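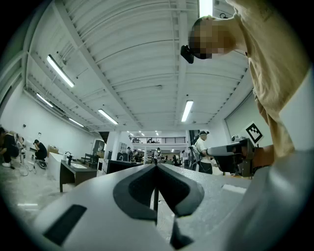 **Drernex G2 hand-held gripper — floor rules and good practice**

Sold as a pair, left and right. Ships from Linwood. The rules below come in the box too, on a card, but cards get lost so read it here first.

**Before you switch on**

- Marker card goes on top of the gripper, square side out. No tape over it, no fingers over it, no stickers.
- Wrist strap on first, then pick up the unit. Every time.
- Pads: wipe, check for splits. Split pad = stop, order the kit (part 1234).
- Headset cable behind the shoulder. Not across the chest.
- Walk the floor once. Loose cables get moved to the wall or covered.

**Space**

Keep 74 inches clear around each operator, more if people are kneeling or working low nearby. They don't see you coming and you are looking at your hands. Say it out loud when you step back.

Two people must not reach for the same object. Sounds obvious — it's the most common write-up in the Furtado site log.

**Objects**

Max load 248 g per unit for daily use. Check the weight before it goes on the list, full drinks bottles are often over and need the Brestard heavy pads. Caps stay screwed down. Hold upright wherever the task lets you, and set down before letting the trigger go, dont drop the last inch.

No glass. No open cups, no knives, nothing hot. 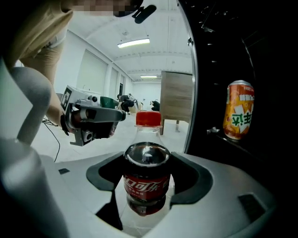

*Page last changed: April, rev. 102*

What changed: heavy pads added under Objects, old note on tape removed.

**Drinks and shelves**

Bottles go in the cup-shaped pads, base down. Cans too, but go slow, thin walls dent and a dented can comes off the list. Reaching into a dark shelf — move in straight, don't twist at the back, and keep the marker card clear of the top edge. If it gets bumped, stop and redo the marker check. Takes a minute.

**Breaks and faults**

Up to 20 minutes on, then put it down. Sore wrist counts as a fault, write it up same as a bad motor. Jaw sticks: power off, then clear it. Never the other way round.

**In the box**

- 2 grippers, 2 straps, 2 marker cards
- 1 set standard pads (heavy pads seperate)
- cables, rule card

Spares and pad kits: Linwood parts desk, quote the number on the underside of the shell. Returns need the strap included.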